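Four songs in, and I still had my coat on

I had every intention of going to bed early on the night the new Serari record came out. I'd made tea, I'd put my phone on the dresser, and then I thought, well, just the first track, and you can guess the rest. By the fourth song I was sitting on the bottom stair with my coat still on (I'd only come in from taking the trash out) and the tea had gone cold.

If you haven't met Serari yet, she's the singer who used to front Trusmont, a band I loved and that maybe 25 people in my town loved with me. They made loud, jangly, slightly silly songs about bus rides and bad landlords. When they split up she went quiet for a long while, and I'll admit I had stopped checking. Then in August a single showed up with no fuss at all, just her and a piano and what sounds to me like a window open somewhere in the room. I played it so many times that my sister asked me to please use headphones.

The album is called Brundham, after the village where she wrote most of it, and it's a short one. I like a short record. I grew up on cassettes, and there was something nice about knowing that one side would get you to the grocery store and the other side would get you home again. This one would just about do it, if you hit the lights right.

The title song is the one people are going to talk about. It starts with a drum part so soft I thought for a second it was my own refrigerator, and then her voice comes in lower than I've ever heard it. On the Trusmont records she was always reaching for the top shelf, so to speak, and you could hear the effort, and that was part of the fun. On these songs she stays down where it's comfortable and lets the strings do the climbing. The strings are by Avotiņš, who also produced, and who has a real gift for knowing when to drop out. There's a spot near the end of the second verse where everything stops except one cello, and I got goosebumps every single time this week - even in the car, even with the heater roaring.

Not everything works for me. "Ferry Song" goes on a good while after it has said what it came to say, and there's a duet in the middle where the two voices never quite seem to be in the same building. I also wish she'd kept the August version of the single. The one on the album has been dressed up with horns, and I miss that open window! But these are small complaints, and I expect that by Christmas I'll have come around on the horns. I usually do.

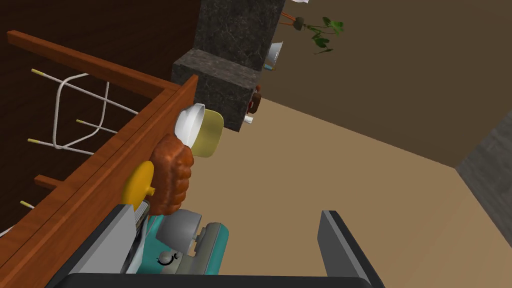 Posted by Fereshteh Mohammadi
Wed 13 November
Filed under: Records, Singing in the car

Now, the tour. She's playing 14 dates in the new year, most of them in small rooms, and the closest one to me is a three-hour drive each way on a work night. I've already asked for the next morning off. The last time I saw Trusmont they played for up to 3 people who weren't related to the opening act, and she still came down off the stage afterward and thanked each of us, and I've never forgotten it. I'd like to be in a fuller room for her this time.

A couple of you wrote to ask whether I'd ever finish my long post on the old Trusmont B-sides. Yes, I will, I promise, it's sitting in my drafts and it's gotten much too long. My cousin has the one seven-inch I'm missing and keeps forgetting to bring it over, so if you happen to own a copy of "Landlord Waltz" and could tell me what's on the back of it, please leave a comment. I'd be so grateful. And if you've heard the new album, tell me which song you keep going back to - mine is still the title one, though track six is gaining on it.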